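Cever M2 warehouse cart, two months in
Posted 06/08/2019 by Carla Hourani

Quick one, I have a truck at the dock in a bit. A few people asked what we think of the Cever so far. Short version: good cart, bad manual.

We run a small parts warehouse in Nernorport. Bought 2 of these from Khasawneh, who also did the install. Self-driving, flat deck, rated for 1000 lbs. We never load it near that. Mostly totes, sometimes a motor on a pallet.

Mapping was easy. Walked it up and down the aisles once, named the stops on the tablet, done before lunch. Compare that to our old Gendska, which needed tape on the floor and lost its mind every time the tape got scuffed.

Navigation is solid. It slows for people, waits, goes around. Forklifts it treats like walls, fine by me. One weak spot is the ramp by receiving, it creeps up there like it's scared. Support says a fix is coming in September. We'll see.
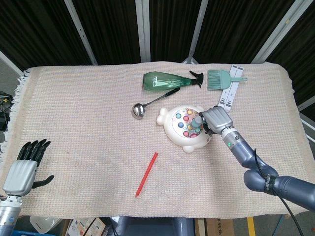

Cleaning is where I'd knock off a point. The front sensor window sits low and picks up every bit of carboard dust in the building, and when it gets dirty the cart throws error 1011 and parks itself wherever it happens to be. Middle of aisle 3, usually. Manual says "clean as required" and thats all you get. A brush and a trigger spray bottle, like the green one lying on the cloth up there, will cover it. Spray the rag, not the window. Brush for the wheels, they collect shrink wrap and hair. Do it at shift change and the error mostly goes away.

Battery gets us through a shift with some left over. Charger is loud. Not terrible, but don't put it next to someones desk (we did, we moved it).

My pickers were worried at first, understandable. Nobody lost hours. They walk less and pack more, and a couple of them now argue over who gets to send it off.

Would I buy it again? Yes, for flat floors. If you have ramps wait for the update and ask for a demo on your own ramp first. Four out of five.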